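4.2 Grasp timing in Stutard

We were a little surprised, when we first replayed the recordings in Stutard, by how much the planner cared about the moments before contact. Our first version looked back 2 frames - far too few for small toys lying close together - and we were happier with 15. Figure 3 gives a fair idea of the clutter the model has to read while the jaws are still open.

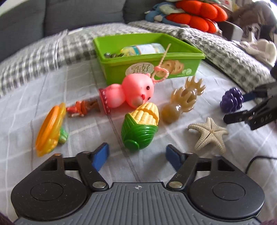
Figure 3. Wrist view with open jaws; toy corn cob ahead, second gripper at right.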